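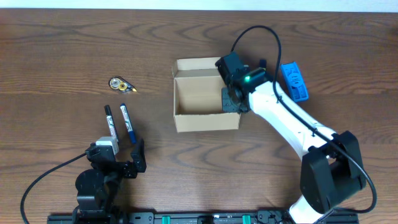
奥索夫（Osov），1/5/26

元旦假期一过，我们这条街上最热闹的地方居然是文具回收点，我自己都没想到。事情是这样的：Guvby 社区中心从今天起开始收闲置文具，白板笔、修正带、圆珠笔、尺子、订书机，只要还能用，统统都收，收完了分给附近的课后班和成人夜校。我住得近，走路就到，上午拎着一袋东西去凑了个热闹，回来赶紧给大家写几句，免得有人跑冤枉路。

先说最要紧的：收东西的地方在社区中心一楼，进门左手边那间活动室，门上贴了绿色的纸条，很好找。每天上午九点半开门，中午不休息，下午五点关门，周日不开。不用预约，也不用登记身份证，把东西放下就能走。要是你愿意，可以在本子上写一下自己是哪条街的，他们想看看哪一片的人来得多，不写也没人追着你问。

活动是社区中心和 Dalisay 文具店一起办的。Dalisay 就是桥头拐角那家，卖作业本卖了好多年，我小时候的铅笔盒都是在那儿买的（那时候店面只有现在的一半大，进去两个大人就转不开身）。店里这回出了纸箱和货架，还答应把收上来的修正带挑一遍，带子断了但外壳好好的，看看能不能换芯再用。能换多少我不敢替他们打包票，反正店员说先收着再看。

去年这个活动也办过一次，规模小得多，只收了几天，贴在门口的总结上写着一共收到723件。今年他们把目标定在1,148件，我问怎么还有零有整的，对方笑着说，是按课后班和夜校报上来的需求单加出来的，一件一件加，加出来就是这个数。我觉得挺实在，比拍脑袋喊个整数强多了！

那到底该怎么装呢？这是我今天问得最多的一个问题，因为我自己就装错了。我图省事，把所有东西往一个塑料袋里一倒，到了那儿才知道人家要分开：笔归笔，修正带归修正带，带尖头的（圆规之类）另外拿纸包好。旁边一位大姐倒是早有准备，在家里就用小纸盒分得清清楚楚，看得我有点不好意思，蹲在地上重新分了好半天。 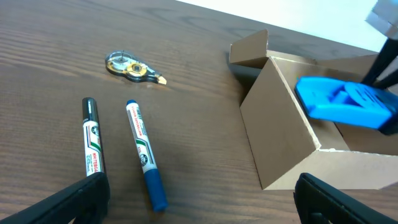 白板笔是今年最缺的一样，课后班几乎每周都在问，黑的用得最快，蓝的其次，红的反而常常剩下。所以大家翻抽屉的时候，请多留意这一类。像桌上那两支就正合适，一支黑帽，一支深蓝帽，白色笔杆上带着红绿条纹，帽子都在。捐之前最好自己先在白板上或者废纸上划两下，出水断断续续的就别送了，人家还得一支一支试，挺费工夫的。没有笔帽的也请留在家里，放不了几天就干透了。

修正带也有讲究。我以前以为修正带用到一半就没人要了，结果工作人员说半卷的也收，夜校的学员写申请表、填单子，一天到晚都要用。透明壳的那种最受欢迎，隔着壳就能看到里面的带轮，还剩多少心里有个数。如果带子松了，可以先用铅笔尖轻轻转一转轮子，把它收紧再送来。我回家照着试了一个，第一次转反了方向，越转越松，第二次才弄好，大家别学我。

纸箱呢，他们也缺，不过要求不高：普通的瓦楞纸箱就行，干净、底子结实、盖子还能合上，不要装过生鲜的。太大的也不要，装满了文具沉得要命，搬的人腰受不了。鞋盒那么大、再大一点儿的最好用。我家阳台上攒了一摞，一直舍不得扔，这下总算有了去处，明天再跑一趟。

另外说几样不收的：用过的橡皮泥，没有标签的胶水，漏油的圆珠笔，还有过期的墨水。美工刀片也不收，安全起见。旧课本和练习册今年暂时不收，书架那边已经满了，等六月学期快结束的时候会单独再办一次，到时候社区中心门口会贴通知。

有人问我能不能捐新的。当然可以，Dalisay 店里专门放了一个架子，买了直接搁在收银台旁边的筐里，店员傍晚送过去，省得你多走一趟。Kimex 快递点也帮忙代收，就是汽车站对面那家，主要照顾住在河对岸的邻居。不过那边地方小，一次最多放3个纸箱，东西多的话还是直接去社区中心稳妥些。

分发的时间也定下来了。第一批月底之前送出去，先给课后班，再给夜校，一共4个班。剩下的东西留在社区中心的柜子里，谁家孩子临时缺支笔、缺块橡皮，可以进去跟值班的人说一声，当场拿走就行，不要钱，也不用填表。这一条我特别喜欢，去年我邻居家的小孩期末前一天晚上发现尺子断了，店都关了门，急得直哭，最后还是一家一家敲门借来的。

我上午在那儿待了大概一个钟头，来的人断断续续没停过，有放下就走的，也有坐下来聊半天的。一位老先生拿来一整盒没拆封的铅笔，说是退休那年单位发的，放到现在木头还香着呢。还有两个初中生把自己的笔袋倒空了，挑来挑去，最后又把一支自动铅笔拿了回去，说考试要靠它。大家都笑了，拿回去也没人说什么。

活动室里有热茶，杯子最好自带，一次性的纸杯上午就用得差不多了。停车的话，社区中心后院能停几辆，前面那条路这两天在修下水道，开车过去要绕一下，走路或者骑车更方便。下雪天的话，门口的台阶有点滑，抱着箱子上去要当心。

活动一直办到这个月最后一个星期六，那天下午四点提前关门，他们要清点装箱。想帮忙分拣的可以直接过去，穿件不怕蹭上墨水的旧衣服。我那天应该也在，这回一定提前把东西分好再拎过去。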